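Section 9: Daily Use and Care of the Tabletop

This section applies to Dalen worktables supplied with the light gray top. Owners of the Dalen table with the oiled top should refer to the separate care sheet packed with that product. Assembly, leveling and leg adjustment are covered in earlier sections and should be completed before the tabletop is put into regular use.

Before You Begin

The following items are needed for routine care:

Two soft cotton cloths, one to be used damp and one dry
A soft-bristled bench brush
A dustpan with a flexible lip
A mild liquid dish soap, without bleach or added grit
A small bucket or basin
Clean, lukewarm water

Scouring pads, steel wool, powdered cleansers and solvent-based products must not be used on any part of the top. Melamine sponges are also unsuitable, including those sold as gentle, as they leave dull patches that are visible under overhead light.

CAUTION: Do not spray any liquid directly onto the tabletop. Apply liquid to the cloth.

9.1 Clearing Crumbs and Dry Debris

Light gray tops show dark crumbs, pencil shavings and trimmings more readily than darker finishes do. Small particles should be removed before any wiping takes place. A particle caught under a damp cloth can scratch the surface, and scratches of this kind are not covered by the Prerilcombe warranty.

1. Move cups, papers and other light items off the top, or to an area that has already been cleaned.

2. Leave heavy or fastened equipment where it stands. Equipment must be switched off and at rest before a brush or a hand is brought near it. Follow the instructions supplied with that equipment.

3. Starting at the far edge, draw the brush toward the near edge in long, overlapping strokes. Do not press down. The bristles should bend only slightly. 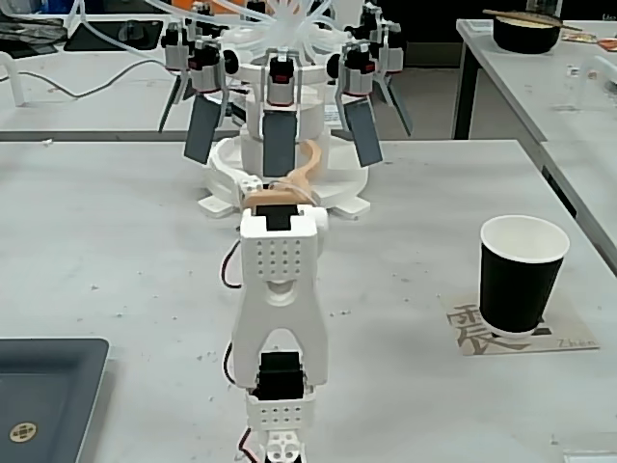 4. Brush close to the foot of each item that remains in place. Debris tends to settle against bases, brackets and clamps. Where the brush is too wide, use the corner of a dry folded cloth.

5. Keep cords and wires out of the path of the brush. Lift a slack cord by hand if there is room to do so, brush beneath it, and lower it again. Do not pull on a cord to straighten it.

6. Hold the dustpan below the near edge and sweep the debris into it. Do not sweep debris onto the floor beneath the table, where it may work its way into the leveling feet.

7. Pass the palm of a clean hand lightly over the cleared area. If grit can be felt, repeat steps 3 through 6.

NOTE: Compressed air is not recommended. It moves fine particles into the joint between the top and the edge strip, and into any equipment standing nearby.

NOTE: A handheld vacuum may be used in place of the brush if it is fitted with a soft brush head. Hard plastic nozzles must be kept off the surface.

9.2 Wiping the Top

Wiping should be carried out at the end of each working day, and whenever food or drink has been on the table. The procedure in 9.1 must be completed first.

1. Mix a small amount of dish soap into 16 ounces of lukewarm water. A few drops are sufficient. Excess soap dries to a film that attracts dust.

2. Dip the first cloth and wring it out until it no longer drips.

3. Wipe in straight lines along the length of the table. Circular wiping is acceptable on a single spot but leaves streaks over a large area.

4. Rinse the cloth in clean water, wring it out and wipe again.

5. Dry the surface at once with the second cloth. Particular attention should be given to the edge strip and the corners.

6. Allow the top to stand uncovered before returning papers, cardboard or electrical items to it.

CAUTION: Keep damp cloths away from plugs, exposed connectors and motor housings. If liquid reaches an electrical item, do not touch the item. Disconnect the power at the wall outlet, provided the outlet can be reached safely, and consult the instructions for that item.

9.3 Cups and Drinks

The tabletop resists brief contact with water, coffee, tea and most soft drinks. It is not designed for standing liquid. Users who share a table should agree on where drinks may be placed, and that area should be kept clear of cords.

Paper cups call for more care than mugs. They are light when empty and tip easily when brushed by a sleeve or pushed from one side, and the bottom seam of a paper cup can soften when a drink is left in it for a long period.

1. Place drinks well in from the edge of the table. A hand's width is the minimum.

2. Use a coaster under any cup containing liquid. Cork, felt and silicone coasters are all suitable. Unglazed ceramic coasters should have felt pads on the underside.

3. Use a lid where one is available.

4. When moving a paper cup, hold it by the side wall with light, even pressure. Squeezing near the rim bends the wall and may cause a full cup to spill.

5. Do not carry a full cup over papers, keyboards or powered equipment. Take it along the outer side of the table.

6. Use empty cups for any task in which cups are handled, sorted, stacked or passed from place to place on the table. Liquids should not be introduced into such tasks.

7. Discard used paper cups at the end of the session. Cups that have been flattened or creased at the rim should not be refilled.

NOTE: White cups can be difficult to see against a pale tabletop, particularly at the edge of the field of view. A colored coaster or a strip of removable tape makes the drinks area easier to find. Tape should be taken up at the end of the week and the residue wiped away as described in 9.2.

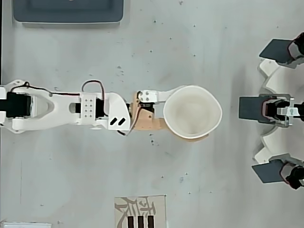 9.4 Spills and Stains

Spills should be dealt with as soon as they occur. Lay a dry cloth over the liquid and let it absorb. Do not push the liquid toward the edge. When the bulk of it has been taken up, wipe and dry the area as described in 9.2.

For marks that remain after wiping, proceed according to the type of mark.

Coffee and tea: Lay a cloth dampened with soapy water over the mark for a short time, then wipe and dry. Repeat if necessary. Several light applications are preferable to hard rubbing.

Ring marks from cups: Treat as for coffee and tea. A ring that can be felt with a fingertip indicates that the surface has begun to lift. Stop cleaning and contact the dealer.

Pencil: Use a clean white eraser, then brush away the crumbs. Colored erasers may leave a stain of their own.

Ballpoint and marker: Apply Olport surface cleaner to a cloth and dab the mark. Test the cleaner first on the underside of the top. Do not use nail polish remover or paint thinner.

Adhesive residue: Roll the residue off with a dry fingertip where possible. Metal scrapers must not be used.

Hardened plastic drips: Allow the material to cool fully. Ease it up from one side with a plastic card held nearly flat. If it does not release, leave it in place and ask the dealer for advice.

9.5 Placing Equipment on the Top

Stands, mounts and other bases that remain on the table for long periods should sit flat, with all tabs or feet in contact with the surface. A base that rocks will mark the top over time.

1. Check the underside of the base for burrs, screw points and trapped grit. Remove them before the base is set down.

2. Lift the base into position. Do not slide it.

3. If a clamp is used, place a pad of felt or rubber between the jaw and the tabletop, on both the upper and lower faces. Tighten by hand only.

4. Leave slack in every cord so that moving parts do not draw it tight. Cords must not hang over the front edge where people sit or pass.

5. Once a month, lift the base, clean beneath it and return it to its place.

CAUTION: Do not drill into the top. Drilling exposes the core to moisture and ends warranty coverage for the whole table.

9.6 Inspection

The tabletop and its fixings should be inspected after 4,000 hours of use, or at once if the top has been moved, dropped or flooded. Look for lifting at the edge strip, swelling at the corners and movement between the top and the frame. Retighten the underside screws with the key supplied. If a screw turns without gripping, do not fit a longer one.

Replacement edge strip, underside screws and leveling feet may be ordered through any Skerkatitz dealer. Quote the product code printed on the label beneath the table, together with the color of the top.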